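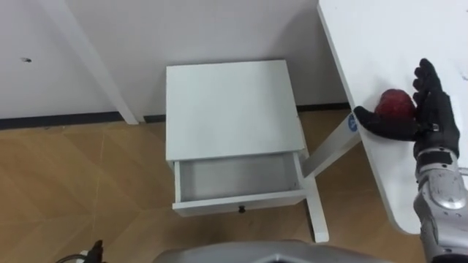
The Drawer Question

White furniture is what's left when you've argued about every other color

Every small room has a piece of furniture that got in without an interview. In ours it was the nightstand. It came with us from the last apartment, it had no bed to stand beside, and it took up a position in the corner near the wall like a guest who has heard there will be cake.

The room itself was supposed to be a study. It has a wooden floor, one good wall and enough space for a desk or a grudge. For most of a year it held cartons. Then in June the cartons went to the basement, and I started shopping for white furniture, on the theory that white things take up less room. They don't. I have measured.

I looked at a lot of desks. The Nutby was handsome and had no drawers at all, just a slab on legs, for people whose pens presumably live in the cloud. The Belay had six drawers and a locking cabinet, and would have required us to enter the room sideways. The one from Flata arrived at the store in a finish called Milk, which looked to me like white with a marketing budget. I sat at all of them. Salespeople leave you alone if you put your elbows on things and sigh.

What I wanted, I decided, was a big top and a drawer that opened without a fight. The second part is harder to find than you'd think. Cheap drawers run on hope. You pull, one side comes, the other side stays home, and then you're jiggling the front like a vending machine. A decent one glides out on a couple of fingers and stops before it lands in your lap.

There's also the matter of the front edge. A straight one looks crisp in the catalog and saws at your forearms by lunchtime. A desk that curves in a little at the middle gives your stomach somewhere to go, and I say this as the owner of a stomach.

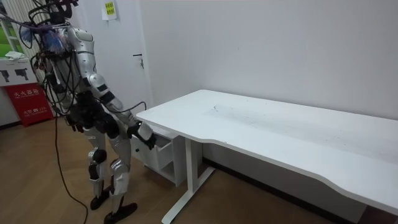 What goes in the drawer

Less than you own. I kept a list the first time I emptied our old one, mostly to shame myself, and it included takeout menus from two restaurants that had closed and a key that fits nothing in the house. I still have the key. I'm not a lunatic.

The rule I've settled on is that a desk drawer gets things you use sitting down. Pens, stamps, the charger, the good scissors. Batteries go elsewhere. So do manuals, which go in the recycling, where they can be found by anyone who reads manuals.

The little drawer is another matter. A nightstand without a bed turns out to be a fine side table, low enough to hold a cup out of elbow range. Its drawer is shallow in ambition if not in fact – give it one job. Ours got envelopes for a while, then printer paper that had to be bent to fit, then nothing. I recommend nothing. You'd be surprised how restful it is to pull a small black knob and find gray bottom and no correspondence.

Keeping it white

Matte white hides dust and advertises fingers. A damp cloth handles most smudges, and a drop of dish soap handles the rest. Skip the magic sponges, which take off the mark and then start on the finish. The woman at the Betton counter sold me a special spray anyway, and it works exactly as well as the damp cloth, with more lemon.

Fruit is allowed on the table, by the way. An apple doesn't leave a ring. Coffee does, and tea is worse, and beet salad should be eaten in another county.

Check the legs once in a while too. Slanted struts are good for stiffness and bad for shins, and the screws loosen if you drag the table every time you vacuum. Lift it, or get someone to take the other end. I drag it.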